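The Odds Bin

Catrin Samuel had meant to be home by four. She had said so to her sister on the telephone, and to the man at the bus stop in Plurnetville who had only asked her the time, and she had believed it both times, being a hopeful sort of person. But the shop had been her uncle's for 42 years, and a shop like that doesn't let you out the door while there is still a bin with things at the bottom of it.

Everything else had gone, or was going. The tall shelves were off to the Ertürk brothers, who would put them up in their bakery and fill them with tins. The ledgers were tied with string. The drawers had been turned out and wiped with Vivorine until the whole back room smelled of lemons and old pennies, and Catrin, who had wiped them, smelled much the same. She had sorted for most of the week — hinges with hinges, hooks with hooks — and whatever she couldn't put a name to, she dropped in the grey bin and promised to think about later.

Later had come. She put the kettle on, as her uncle would have done, and pulled the stool up close, and leaned over to see what she had left herself.

She had always liked the odds best. As a little girl she used to be allowed one thing from the bottom of the bin every Saturday, anything at all, and she would take such a long while over it that her tea went cold and her uncle served three customers and shut up the till. Once she chose a brass ring that fitted nothing. She had it still, in Prukadov, on the kitchen windowsill beside the parsley.
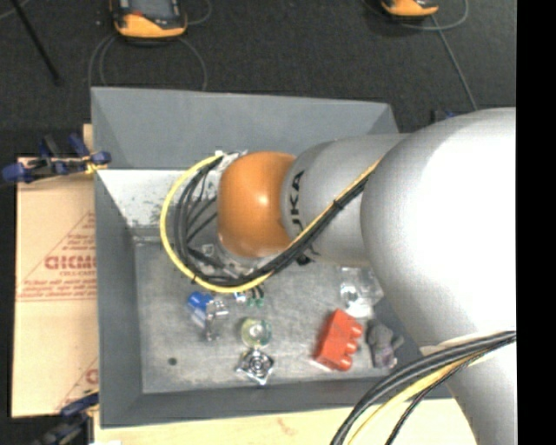
"What do you do with the small bits that don't belong to anything?" she had asked him one summer, when she was quite old enough to know.

"Keep them together in one place," her uncle had said, "and go through them every August, and give away whatever you've forgotten the reason for."

He never gave away a single piece, of course, and she didn't suppose he had ever remembered the reasons either. Catrin rolled her sleeves past the elbow, because the sides of the bin were steep and her arms had never been long, and wished she had thought to bring a biscuit. The kettle began to mutter. There was a bus at six, and another after that, and she reached down for the first of them and turned it over in the light.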